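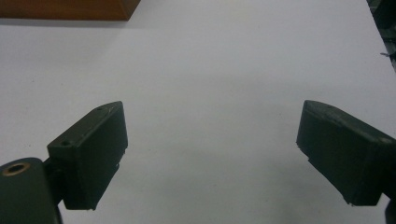

3.2 Survey of work surfaces and reported glare

The second part of the study dealt with the surfaces people sit and stand at during the day. Complaints about lighting in shared workplaces are usually put down to the lamps, and the surface under the hands gets less attention. In the Lestetside survey we asked about both.

Questionnaires went to 2,000 addresses in Lestetside and Sternton in February. We received 1,405 usable replies. Replies were left out if the respondent did not work at a fixed table or bench, or if the section on lighting was blank. The two towns were treated as one sample after a first check showed no difference in age or type of work.

Respondents described their main work surface by color (white, light wood tone, gray, dark) and by finish (matte, satin, glossy). They then rated discomfort from reflected light on a five-point scale, once for the morning and once for the late afternoon. We did not ask them to measure anything. A smaller group of 97 people agreed to a home or workplace visit, during which Ronaldo Ambrosio took luminance readings at seated eye height with the room lights on and the blinds as the respondent normally kept them.

Figure 4. A white tabletop of the general kind covered by the "white" category in Section 3.2.

White surfaces were rated worse than any other color in the late afternoon, and the difference was larger for glossy finishes than for matte ones. In the morning the colors were close together. Gray surfaces had the lowest ratings at both times of day. Dark surfaces did slightly worse than gray, mainly among people who worked with printed paper, where the eye has to move back and forth between a bright sheet and a dark background.

The visits supported the questionnaire in most respects. One exception was the group with windows behind the chair. These respondents reported little discomfort, but the readings at their tables were among the highest we took. Several had placed a cloth or a large desk pad over part of the surface and had rated the table with the cover in place – the questionnaire did not say which they should do. We removed 34 visits from the comparison for this reason and report them separately in Table 6.

Two local employers, Lumanlan and Plorell, had replaced glossy tops with matte ones the year before the survey. Their staff gave lower discomfort ratings than other office workers in the sample. Both firms had also changed their ceiling lights in the same period, so the effect of the tops alone cannot be separated out.

3.3 Task type and viewing distance

Ratings also varied with the kind of work done. People who wrote by hand for more than half the day reported more discomfort than those who mainly used a screen, at every level of surface brightness. Viewing distance explained part of this. Handwriting brings the head forward and down, and the angle at which light from a rear or side window reaches the eye changes with it.

3 Shares 0 Comments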